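Home Questions Tags Members Log in
Search questions and answers... Go

Will the new arm at our teardown bench cut my hours? Anyone been through this?

I work at an electronics recycling shop in Ullness, mostly desktop towers that come in by the pallet from offices and schools. There are 8 of us on the floor. In March the owners told us we're getting a robot arm for part of the teardown line, and the word from the front office is that it can do 200 machines a day. I do maybe a quarter of that on a good day with my own two hands and a cordless driver, so you can see why I'm not sleeping great.

They say no layoffs. They also said the break room was getting a new fridge, so... Has anyone here worked next to one of these? What did your day look like after? Should I be asking for training now or keeping my head down?

3 answers — sorted by votes

Answer 1 (accepted)

I'm at Trotham, same kind of work, and we got ours a little over a year ago (installed by an outfit called Mastetti, in case yours is the same). I'll tell you how it went for us and you can take what's useful.

First, don't worry about that daily number yet. Ours was sold to us with a number like that too and it has never come close. It's fine on batches where every tower is the same model. Give it a mixed pallet and it stops and waits for a person, and that person was me, all summer long. I got very tired of the little chime it makes.

What changed is the shape of the day. I used to take a machine from start to finish, lid off, cards out, power supply out, boards in one bin and steel in the other. Now I do the front half for a bunch of them in a row (opening cases, pulling batteries, cutting zip ties) and then I set them up for the arm and clear whatever it hands back. My wrists feel so much better! I do miss finishing things, though. It's more like tending a dishwasher than fixing something.

We kept everybody, but two people who left weren't replaced, and I think you should hear that part too. The ones who learned to set the arm up got a raise of $2 an hour. The ones who said no thanks are still here doing laptops and printers, which the arm doesn't touch.

So yes, ask for training now, and ask in writing. Ask who gets to hit stop, too. At our place it was supervisors only for the first few weeks, which was nuts, and we had to make a stink about it.

Most of my time at the bench is spent on the back end of the case, with the ports, card slots and power supply:

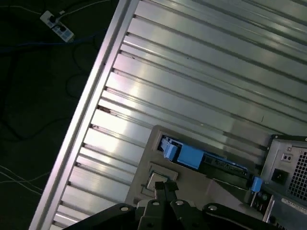

Tower on the slotted bench, gripper at the back panel. Power supply is on the right.

Get them to sort out the cords on the floor before day one — we argued about ours for months.

Answer 2

Depends on your boss. We had a Tanui unit and it got sent back. The place I'm at now wants 250 units before they'll even bother switching it on, so small jobs are all by hand same as ever.

Answer 3

Following, same situation here. Does the raise thing happen everywhere or only if you ask?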